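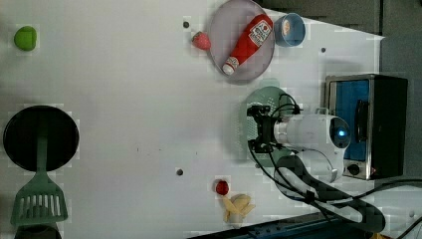

October 2023
by Guoqing Cui

Today I did my part of the kitchen recordings again. Shengli Cui did the early hours and I took over after lunch. We are now at 162 good demonstrations, and Dollerard would like more before the end of the month.

The ketchup bottle is still my enemy. When I guide the arm by remote control, I see well where the bottle is, but my hand wants to go faster than the arm can follow. Two times I pushed it off the plate and had to delete the recording. Shengli says I must breathe out before I close the fingers. I tried this and it helped a little, I think.

The strawberry is easier. The banana I do not like, because of the open peel. I never know which part I should take first.

After about 5 hours my wrist was tired and my movements became ugly. I stopped then. If I am lazy, the robot will learn to be lazy also, and I would be ashamed of that.

Bai wrote from Fendmont and asks if we can record the spatula and the pan tomorrow. I answered yes. I must ask Shengli which side he starts from, so that we both do it the same way.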